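Narer Tower Service Trainer

Item 302 | Training Equipment | Supplied by Faklow

The Narer trainer is a Dell desktop tower prepared for bench instruction in component removal and refitting. The tower is used on its side with the panel off, and the blue clips and release latches inside the case are left in place for practice. The unit suits classes of up to 12 students working in turn.
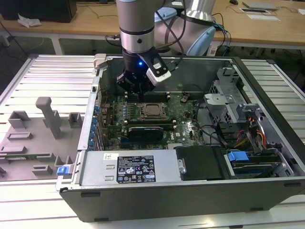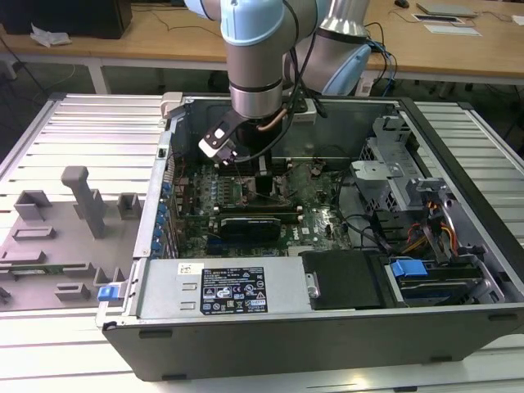
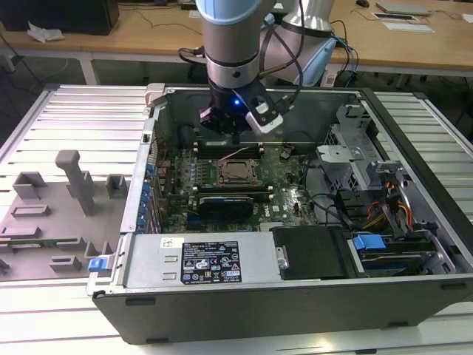
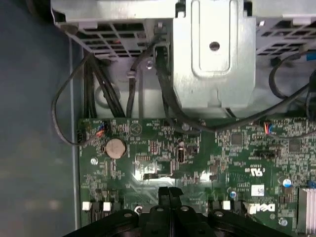
Item 302: open tower with green motherboard and metal drive cage.

Each order includes the tower, a printed parts chart and the Skillon instructor workbook (206 pages). Practice tasks cover memory, the processor, the graphics card and the hard drive. A coin-cell battery exercise was added in January.

The trainer carries a 12-month warranty on the case and power supply – memory modules are treated as consumable items and may be ordered separately.

Schools and colleges may request a written quotation from Maarten Bakker, Equipment Sales. Questions on course content should be sent to Peadar Mac Mathúna.

Page revised 18 July 2025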